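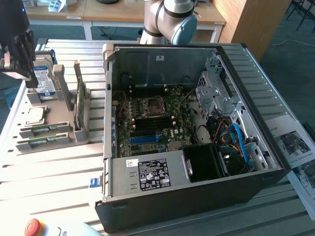
Offener Rechner auf dem Arbeitstisch. Prozessor und Speicher sind nicht mehr eingebaut.

Gebrauchte Computerteile verkaufen und sicher verschicken

Stand: 6. Februar 2025

Wer einen alten Rechner im Keller hat, bekommt für das ganze Gerät oft sehr wenig Geld. Mit den einzelnen Teilen geht es meistens besser, es macht aber mehr Arbeit. Ich habe im letzten Jahr zwei alte Bürorechner auf diese Weise verkauft und dabei am Anfang einige Fehler gemacht. Deutsch ist nicht meine Muttersprache, und ich musste viele Begriffe für die Anzeigen zuerst nachschlagen. Deshalb stehen sie in dieser Anleitung dabei.

Es geht nur um den privaten Verkauf. Wer regelmäßig kauft und wieder verkauft, soll sich vorher über die Regeln für Gewerbe informieren.

Was man braucht

Kartons in zwei oder drei Größen
Antistatische Beutel
Luftpolsterfolie und Packpapier
Breites Klebeband
Eine Küchenwaage und ein Maßband
Ein Heft oder eine Tabelle für die Teile

Schritt 1: Zuerst die Daten

Vor dem Zerlegen soll man alles sichern, was man noch behalten will. Man denkt an Fotos und Briefe, aber leicht vergisst man die Lesezeichen, die gespeicherten E-Mails und die Lizenzschlüssel von Programmen. Manche Programme muss man auf dem alten Rechner auch abmelden, sonst kann man sie auf dem neuen nicht aktivieren.

Danach wird der Datenträger gelöscht. Bei einer klassischen Festplatte reicht die Schnellformatierung nicht. Man muss den ganzen Datenträger überschreiben, was mehrere Stunden dauern kann. Für eine SSD nimmt man das Löschprogramm des Herstellers. Wenn Sie hier unsicher sind, verkaufen Sie den Datenträger nicht mit. Ich habe meine Festplatten behalten.

Schritt 2: Eine Liste machen

Schreiben Sie jedes Teil auf, bevor Sie es wegpacken. In meine Liste kommen der Hersteller, die genaue Typenbezeichnung, der Zustand und der Ort, wo das Teil liegt. Die Typenbezeichnung findet man fast immer auf einem Aufkleber oder direkt auf der Platine gedruckt. Bei kleinen Buchstaben hilft es, mit dem Telefon ein Foto zu machen und dieses zu vergrößern.

Beim Arbeitsspeicher muss man besonders genau sein. Die Generation (zum Beispiel DDR3 oder DDR4), die Kapazität und der Takt gehören in die Anzeige. Ein Käufer, der den falschen Speicher bekommt, schickt ihn zurück, und man bezahlt das Porto im schlechten Fall zweimal.

Schritt 3: Prüfen, was funktioniert

Am besten testet man die Teile noch im Rechner, solange er komplett ist. Man lässt ihn eine Stunde laufen, probiert alle Anschlüsse und notiert das Ergebnis. Wer diesen Moment verpasst hat, muss ehrlich „ungetestet“ schreiben. Der Preis ist dann niedriger, aber es gibt keinen Streit.

„Defekt“, „ungetestet“ und „für Bastler“ bedeuten nicht dasselbe. „Defekt“ heißt, dass ein Fehler bekannt ist. „Für Bastler“ wird oft benutzt, wenn der Verkäufer den Fehler nicht genau beschreiben möchte, und viele Käufer mögen dieses Wort nicht.

Schritt 4: Den Preis finden

Die Preise in laufenden Anzeigen sagen wenig, denn dort kann jeder schreiben, was er will. Suchen Sie nach verkauften Artikeln. Auf dem Marktplatz Clulla gibt es dafür einen Filter unter „Beendete Angebote“. Ich nehme den mittleren Preis von mehreren Verkäufen und gehe ein wenig darunter, wenn ich es eilig habe.

Als Beispiel meine eigene Rechnung: Der Ankaufdienst Dumitrescu hat mir für beide Rechner zusammen 96 Euro geboten. Mit dem Einzelverkauf habe ich 222 Euro eingenommen. Davon gingen Porto, Verpackung und Gebühren ab, und am Ende blieben fast 138 Euro übrig. Ob dieser Unterschied die Arbeit wert ist, muss jeder für sich entscheiden. Im April hatte ich viel freie Zeit, heute würde ich vielleicht das Angebot nehmen.

Schritt 5: Fotos und Text für die Anzeige

Machen Sie die Fotos bei Tageslicht und ohne Blitz. Ein Foto von oben, eins von der Seite mit den Anschlüssen und eins vom Aufkleber sind für die meisten Teile genug. Kratzer und verbogene Stellen sollen auch auf ein Foto. 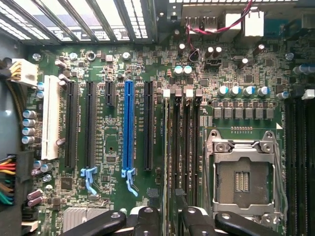

Hauptplatine von oben mit weißem PCI-Steckplatz, schwarzen Steckplätzen und blauem PCI-Express-x16-Steckplatz.

Bei einer Hauptplatine wollen die Käufer die Steckplätze gut erkennen. Ich schreibe sie zusätzlich in den Text, mit Anzahl und Art. Die Blende für die Anschlüsse hinten (auf Englisch „I/O shield“) soll man erwähnen, egal ob sie dabei ist oder fehlt. Danach werde ich sonst in jeder zweiten Nachricht gefragt.

Der Text darf kurz sein. Mein Muster sieht so aus:

Verkaufe Arbeitsspeicher, Typ siehe Foto. Ausgebaut aus einem funktionierenden Bürorechner. Getestet, keine Fehler. Nichtraucherhaushalt. Versand gut verpackt im Karton. Privatverkauf, keine Rücknahme.

Schritt 6: Verpacken

Platinen, Speicher und Karten kommen zuerst in einen antistatischen Beutel. Gewöhnliche Plastikbeutel und Luftpolsterfolie dürfen die Elektronik nicht direkt berühren. Um den Beutel wickelt man zwei Lagen Luftpolsterfolie und klebt sie locker fest, damit der Käufer kein Messer braucht.

Der Karton soll auf jeder Seite etwas Platz für Packpapier haben. Nach dem Schließen schütteln Sie ihn vorsichtig. Wenn sich innen etwas bewegt, fehlt noch Papier. Ich lasse den fertigen Karton auch einmal mit einem Buch als Probe aus 30 cm Höhe auf den Teppich fallen, natürlich ohne das verkaufte Teil.

Einen Prozessor verschickt man in einer festen Kunststoffschale. Ich benutze die Klappschalen von Skurard. Netzteile sind schwer und brauchen einen stabilen Karton, für sie nehme ich keine alten Schuhkartons mehr. Der von Stiletti ist mir unten aufgegangen, als ich schon vor der Paketstation stand.

Schritt 7: Versand

Wiegen Sie das Paket, bevor Sie das Porto kaufen. Für Teile mit Wert wählen Sie einen versicherten Versand mit Sendungsnummer und schicken Sie diese Nummer am gleichen Tag an den Käufer. Den Beleg behalte ich, bis die Bewertung da ist.

Was übrig bleibt

Nicht alles findet einen Käufer. Alte Kabel, einfache Lüfter und leere Gehäuse verschenke ich in der Nachbarschaft oder bringe sie zum Wertstoffhof. In den Hausmüll gehören elektronische Teile nicht. Die Knopfzelle von der Hauptplatine kommt in die Sammelbox für Batterien, die in vielen Supermärkten beim Eingang steht.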